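**Shared workspace limits for two arms on one table**

**Joanne Dobson**
We have two arms on one bench, both reaching the same sheet. Our site rule at Testley says 200 mm minimum between grippers at all times. Handover tasks break it. Is there accepted practice for this?

**Nigel Sedgwick**
Don't use one fixed distance. Define a shared zone and let one arm hold it at a time, with the lock enforced in the controller. For handovers, write a separate mode with its own speed cap and list the tasks allowed to use it.
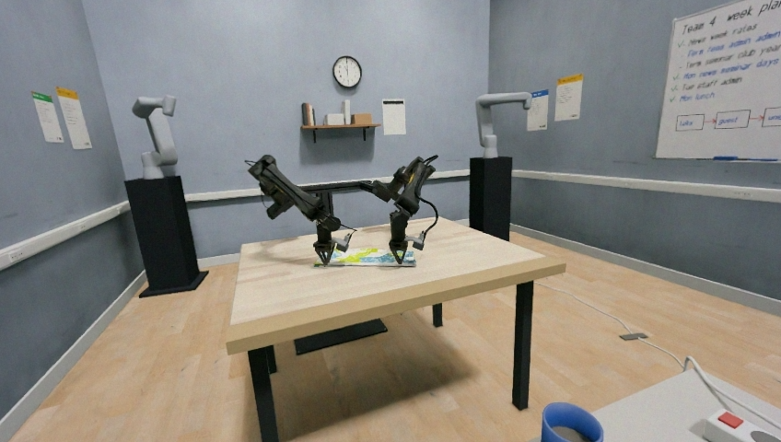 Check the elbows and cables as well as the grippers. A tip-to-tip figure says nothing about the upper links. Log every override of the lock, and rerun the collision set after any change to tooling or mounts. Ours is 3,000 paths.

**Tia Clegg**
we just run everything slow, never had a problem

**Madalena Ramalho**
Slow is not a separation rule. Agree with Nigel, but 500 paths was enough for us at Brarkham.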